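Contents Previous Next Glossary Index

Chapter 7
Coiling and Storing Cable

Most advice about cable storage is repeated far more often than it is tested. Wrap it around your elbow, says one manual. Never wrap it around your elbow, says the next. Both are quite sure of themselves, and neither gives the reader any way to check. This chapter takes a slower road. We will look at what a coil is, what it asks of the cable inside it, and which of the usual rules deserve to be kept.

Start with the word "neat." A neat coil pleases the person who made it, but neatness is a poor test. Cable that has been forced into small, tight, even loops may look better on a shelf than cable left in wide, uneven ones, and it may be worse off. What matters is how sharply it bends, whether each turn adds a twist, and whether the bundle can be picked up and opened again without a knot. The first of these can be judged by eye, at least in part. The other two usually can't.

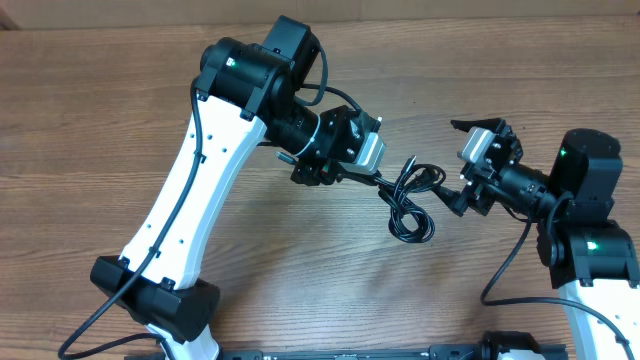 Figure 7.1 A coiled black cable held above a wooden tabletop.

Try to judge the coil in Figure 7.1 and you will soon run into the limits of looking. A picture can't tell you how the cable will behave when one end is pulled. Readers who feel certain either way should ask where that certainty comes from.

Makers' claims need the same treatment. The Brollix cable wrap is sold as good for 1,000 uses. The leaflet does not say what counts as a use, what thickness of cable was tried, or who did the trying. Doto, which sells a rival strap, promises 1,070, a number so exact that it ought to make us more careful. Was one strap tested, or 100? Without an answer, the two figures can't be compared, and a buyer who picks the larger one has learned very little.

Workshop habits are harder to question, as they come from people we trust. At the Magagula workshop in Ismont, new staff were long taught to coil every cable in the same direction. When the rule was finally challenged, the defense was that it had always worked. Perhaps it had. There was no record of the cables that failed, so there was nothing to set beside those that lasted.

Section 7.1 begins with the bend itself and a simple way to measure it using a ruler and a sheet of squared paper. Keep a short length of old cable within reach as you read.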